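Bredham Laundry Room Set – read me first

Hello, and thank you for taking the time to look through this collection! It began as a folder that Nhi Mạch and I kept while we were writing up laundry habits in shared buildings, and it has grown to 845 pictures, sorted into 19 folders by machine and by stage of the job (loading, drying, emptying, folding).

The folder names follow the stickers on the machines wherever there is one, so dryer 1 is "dryer_01" and so on. Washers have their own folders, though you will often catch one standing beside a dryer – please don't count those twice.

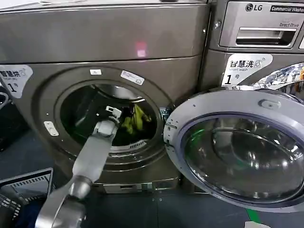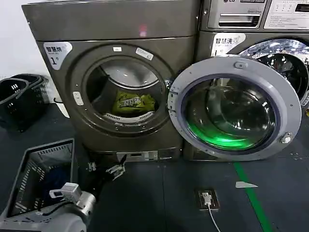

Dryer no. 1, with the 智慧烘 sticker at its upper left and an LG washer to the right. Both from folder dryer_01.

Labels are in a plain text file, one line per picture. We note the machine number, the door (open, shut or not in view), and whatever laundry can be seen, by color first and then by type. Where Diễm Lương and I could not agree on whether something was a garment or a bag, we wrote "fabric item" and left it at that. Chinese text on stickers is copied as printed.

Known gaps: very little bedding, hardly any socks, and seven pictures still have no label for the door. Syahrul Lau is working through those, bless him.

Version 2, November 2018. Corrections are very welcome – please give the folder name and the line number when you write.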